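Black bars: surface marks, handling and returns

Customer Stock Newsletter, September
From the Dornar finishing desk

Most of the questions we received over the summer concerned the matte black bars in the Bumex range, and most of those concerned marks on the broad face. The following replaces the handling notes in the spring issue. Customers who printed the earlier sheet for the goods-in area should take it down.

Length and stock position

The standard bar is supplied at 1,915 mm. The short bar is supplied at 675 mm and is cut from the same stock, so the finish is identical apart from the ends, which are touched in by hand after cutting. We had 496 standard bars on the rack at the September stock check. Short bars are cut to order and are not held in quantity. Orders that mix the two lengths are packed separately and may arrive on different pallets. Check both labels before reporting a shortage.

What counts as a mark

A matte black surface shows handling sooner than a gloss one. Three kinds of mark come back to us, and they are treated differently.

Specks are small pale points on the face. Most are dust or packing fiber held on the surface by static. Wipe with a dry, lint-free cloth before deciding anything. A speck that stays put after wiping should be looked at under a lamp from the side. If it casts a shadow it is a raised particle in the finish. If it does not, it is usually a small chip, and a fingernail drawn lightly across it will catch.

Scuffs are dull or light streaks with no depth. They come from bars sliding against each other or against a bench edge. Many will lift with a cloth dampened with plain water, followed by a dry one. Do not use a cream cleaner or a melamine sponge. Both polish the finish and leave a shiny patch that cannot be reversed, and we do not take back bars that have been treated with either.

Scratches have depth and show a different color at the bottom. They can be filled with the touch-in pen, but the repair will be visible at close range in daylight.

Inspection distance

Marks are judged at arm's length under ordinary room lighting, with the bar lying flat and the broad face up. The ridge along the upper edge is excluded from the finish standard. It takes light differently and will look darker than the face on a sound bar. Several returns this year gave "uneven color" as the reason, and on every one of them the difference was between the ridge and the face.

Lifting and laying down

Lift a standard bar with support in two places. Held at one end only, it tends to swing, and the free end is the part that meets the door frame. Lay the bar down along its full length at once. Setting one end down and lowering the other drags the first end across the bench.

Cotton gloves are no longer recommended. They leave fibers on the finish and offer poor grip. Use clean coated gloves with no printed logo on the palm side.

Racking

Store flat, broad face up, with a strip of foam between layers. Stack no more than 5 layers. The Fiteck rack liner supplied with pallet orders is suitable for the shelf but is too coarse to go between bars. Bars stored upright against a wall should be moved to flat storage within the day.

Keep the original sleeve until installation. A sleeve that has been opened and resealed with tape should have the tape on the back face only, as adhesive residue is difficult to clear from a matte surface.
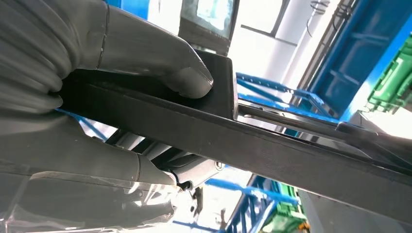
Can a scuffed bar be installed with the marked side facing the wall?

The back face carries the same finish but is not inspected to the same standard, so turning the bar is acceptable only where the fixing points are symmetrical. Check the ridge first. On bars with an offset ridge, turning the bar puts the ridge at the bottom, and the end caps will not seat.

Returns

Send a return request to Sales before shipping anything. Give the order number, the bar length and the distance of the mark from the nearer end in millimeters. Mark the spot on the sleeve, never on the bar. Bars returned without a sleeve are inspected, but any further marking found on arrival is charged to the sender.

Touch-in pens are packed with every pallet order and can be added to smaller orders at the time of purchase. Shake the pen, test it on the back face and allow it to dry overnight before judging the match. Pens from the older satin range should not be used on matte bars.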